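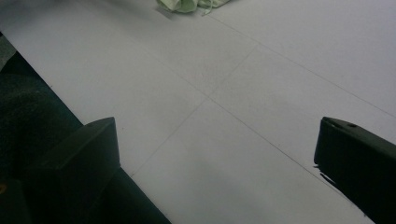 Someone replied to yesterday's post asking why I don't just order the backpack from the Rustad site, seeing as I've been complaining about the stores in Clominton since January.

Fair question. Shipping. The pack is 956 and the cheapest delivery option to my zip code takes it well past what I want to pay. I put it in the cart, went all the way to checkout, looked at the total and closed the tab.

For anyone new: I'm after a travel backpack, 40 liters or close to it, that opens flat like a suitcase. Needs a hip belt that comes off or tucks away. No wheels. I had wheels for years and I'm done with them.

2025-02-11 update. Went to the outdoor place downtown on my lunch break. They carry Ivberg but only the hiking models, all top loading. The guy at the counter said they can order the travel one but I'd have to pay up front and there's no return if I don't like the fit. Passed.

They did have the small Ivberg daypack in gray. Nice zippers. Not what I need.

Then the mall. The luggage store is all hard shells now. Two travel backpacks in the whole shop, both with a laptop sleeve so thick there was hardly room left for clothes. The better one was 1508. I tried it on with a couple of sweaters from the display stuffed in and the shoulder straps sat too wide for me.

A few of you suggested Vustico. I had written them off as a school bag brand, but I looked, and the bigger one is the right shape. Full clamshell opening, straps zip away behind a panel, side handle and top handle. Lining looks thin in the photos.

Does anybody own the Vustico and fly with it a lot? I want to know about the side handle stitching. That's where my last bag went. It held up for 9 years and then tore on a bus.

Reply to a couple of questions at once:

Yes, I've looked at used. Most of what comes up near me is either school backpacks or those big trekking packs with the frame. I did message a seller about a Rustad but it was the older version without the hip belt.

No, I don't want a duffel with backpack straps. I tried one on a trip last year. All the weight slides to the bottom and you end up walking around with a sausage on your back.

Budget is 2000 at the very top, and I'd like to stay well under it. For that money I expect a warranty that doesn't involve mailing the bag overseas at my own cost – please mention it if you've had to make a claim with any of these.

One more thing on sizes. Rustad and Ivberg measure with the outside pockets empty, and Vustico doesn't say. If you have one, could you measure the depth when it's packed full? I only do carry-on and my usual airline has started using the metal sizer at the gate.

Going to check the department store on the other side of Clominton this weekend – I'm told they keep a few travel packs next to the umbrellas. Will post prices if they have any.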